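Course Materials > Automation in Practice > Unit 6 > Site Visit Notes

UNIT 6 SITE VISIT: DEMONSTRATION COLLECTION AT THE STANDELL WORKSHOP

Handout for students. To be read before the written report is begun.

6.1 Purpose of the visit

The site visit forms part of the assessed work for Unit 6 and carries 11 per cent of the final mark. It takes place in June at the Standell workshop, where the Feltia project gathers human demonstrations for robot manipulation. Students who have completed the reading for Unit 5 will be familiar with the principle of learning from demonstration. The visit shows how the principle is carried out in an ordinary working room, by people with a task to repeat and a schedule to keep.

The morning begins at 9.30 am with a safety briefing, which is compulsory. Students who miss the briefing will not be admitted to the floor and should contact the unit office to arrange the alternative written exercise.

6.2 The method demonstrated

In conventional teleoperation, an operator drives a robot arm from a distance and the arm's movements are recorded. The Feltia project has chosen a different arrangement. The operator holds a gripper in each hand and performs the task directly. The grippers record the opening of the fingers and a wide-angle view from close to the point of contact, while a head-mounted device supplies the operator's own viewpoint. The recordings are later aligned in time and used to train a control policy.

The advantages claimed for the method are speed and naturalness of movement. An experienced operator can complete a short tabletop task in much the same time as it would take by hand. The principal disadvantage is that a human arm can reach positions which the intended robot cannot, and a proportion of recordings must be discarded for this reason. Students should keep both points in mind during the demonstration. 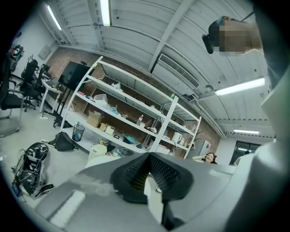

Why is a wide-angle lens preferred for the camera carried on the gripper?

A camera mounted so close to the fingers would see very little of its surroundings through an ordinary lens. The wide view takes in the fingertips and a large part of the room together, and fixed features of the room, such as corners, edges and light fittings, allow the software to estimate how the gripper has moved. The cost is strong distortion toward the margins, which must be corrected by calibration before any measurement is made.

6.3 Finger pads and contact

Attention should be given to the finger pads. A soft, textured pad conforms to the object and tolerates small errors of alignment, whereas a rigid finger requires more accurate placement. Pads wear, and a worn pad changes the grip in ways that may not be obvious in the recording. The Standell procedure calls for pads to be inspected at the start of each session and replaced in pairs. A record of replacements is kept with the session log.

6.4 Fiducial markers

Square black-and-white markers are used to establish the position and orientation of equipment. The size of each marker is known, and its four corners can be located precisely by a calibrated camera, so that its pose can be calculated from one view. Markers fixed to a gripper permit its position to be checked from the head-mounted viewpoint, independently of the estimate made from the gripper's own camera.

Three conditions degrade the result: glare on the printed surface, partial covering by a sleeve or cable, and a steep viewing angle. Operators are trained to keep their wrists turned so that at least one marker faces upward for most of the task. Students will have the opportunity to try this and generally find it awkward at first.

6.5 The tabletop task

The task set for the visit uses a small object on a plate, handled with two grippers by a seated operator. It is a bimanual exercise: students should consider what each hand contributes, and whether the same result could be obtained with a single gripper and a fixed support. 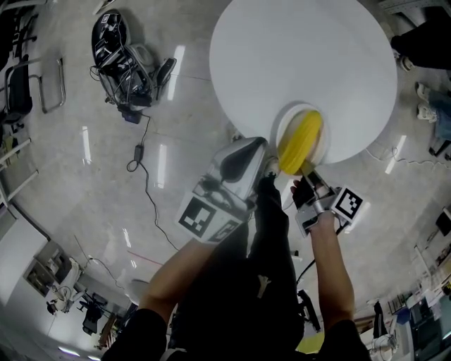
The relationship between the two hands is the most difficult part of such a task to reproduce. Where both grippers act on one object, a small error in the timing of either may push the object away or cause it to roll. Recordings must therefore share a common clock. The Feltia project uses a synchronization tool named Nseir, which compares the streams at the beginning and end of every recording and rejects those that have drifted.

6.6 Scale and storage

At the time of writing, the project's catalogue holds 2,284 accepted recordings. These are reviewed in batches of 900 with a labelling program named Sadden, in which a reviewer marks the start of the task, the first contact and the completion. Recordings without a clear completion are kept separately and may be used to study failure. Faces are obscured before any material is released outside the project.

6.7 Conduct on the floor

Closed footwear must be worn. Cables run across the floor in several places and must be stepped over, never moved. Equipment is not to be handled unless a member of the Standell staff has offered it. Bags should be left where directed on arrival.

6.8 Report

The report should be 2 pages in length, single spaced, and should address the following:

- the sources of error in the demonstrated method, with attention to calibration and timing;
- the differences between the operator's reach and that of a robot arm of your choice;
- one change to the set-up that you would recommend, with its likely cost in operator time.

Sketches may be included and do not count toward the page limit. Reports are to be submitted through the unit page by 4 pm on the due date shown there. Requests for an extension must reach the unit office before that time.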